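Teaching a Robot Arm to Fold Cloth by Remote Control
Final project report, robotics lab course
Tiruwork Yilma, Xiuying Yuan, Bereket Workneh
Advisor: Mesfin Feyisa
Dec 14, 2021

1. What we set out to do

Our goal was to get a robot arm to fold a piece of cloth in half on a table after learning from human demonstrations. We did not want to write the folding motion by hand. Bereket tried that in August with a fixed path, and it only worked when the cloth started in exactly the same place each time. A shift of one finger width was enough to make the gripper close on nothing.

We chose cloth because it changes shape when it is touched. The earlier lab project by Asnakech Gebru used blocks and cups, and we reused her control code, which she calls Gilchrist. Most of our changes to it are in the part that records the gripper opening.

2. Setup

The arm has a two-finger gripper and a small camera mounted near it that looks out past the fingers. A second camera looks down on the table from a shelf. The person giving the demonstration sits at a desk next to the table and moves a hand controller. The arm follows the controller, and a trigger closes the fingers. We call the recording program Plaltell. It saves both camera views, the joint positions and the trigger value.

We first tried showing the task by hand, which means holding the arm and pushing it through the motion. This was easier to learn, but our hands and sleeves kept getting in the shelf camera's view. The arm was also stiff close to the table, so the grasps were jerky. We dropped it after 13 demonstrations and used remote control for the rest.

3. Collecting demonstrations

Each demonstration starts with the cloth spread out or a little rumpled. The operator brings the gripper to an edge, closes the fingers, lifts, carries the edge across and lets go. We recorded 500 demonstrations by remote control. Xiuying and Tiruwork did most of them, in blocks of 50 with a break after each block, since our wrists got tired and the later ones in a long block were sloppy.

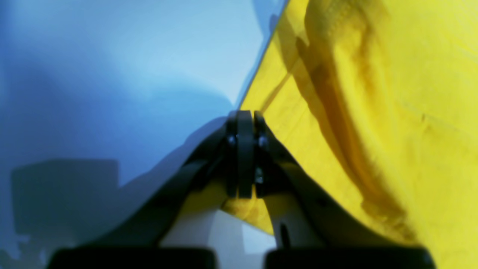 Figure 1. Gripper camera view with the fingers together at the edge of the yellow cloth.

The gripper camera turned out to be the more useful view for the grasp. From the shelf it was hard to tell whether the fingers were over the cloth or just next to it. In the close view the line between the yellow and the lighter background is easy to follow, and it stays easy to follow where the cloth is creased. We had used a white towel at first and changed to yellow for this reason.

One problem was that the two operators had different habits. Tiruwork came in low and slid the fingers toward the cloth. Xiuying came down from above and pinched. A model trained on both sets often started one motion and finished with the other. We agreed on the pinch and recorded Tiruwork's share again. The old recordings are not part of the 500.

4. Training and tests

We trained a small network on the saved views and joint positions. It predicts the next short piece of motion and whether the fingers should be open or closed. Training ran overnight on the lab computer. We stopped at 700 passes over the data.

For testing, Bereket placed the cloth and then stepped away from the table. We counted a fold as good if the far corners met within the width of two fingers. With the cloth spread out, the arm did well over half of the folds correctly. With the cloth rumpled it did worse, and the usual failure was picking up two layers in place of one. It also sometimes let go too early, before the edge had been carried across.

5. What we would change

The controller gives no sense of touch, so the operator has to judge the grasp by eye. Several demonstrations we kept have a small pause before the lift, where the operator was checking the screen. The trained arm copies this pause. We cut it out of one batch by hand and the motion looked smoother, but we did not have time to do the others.

We would also move the lamp. Shadows on the table changed between morning and evening sessions, and we think some of the early releases are connected to that, although we did not test it separately.

The code and the recordings are in the Mesdale folder on the lab drive. Anyone continuing the project should read the notes on resetting the controller first.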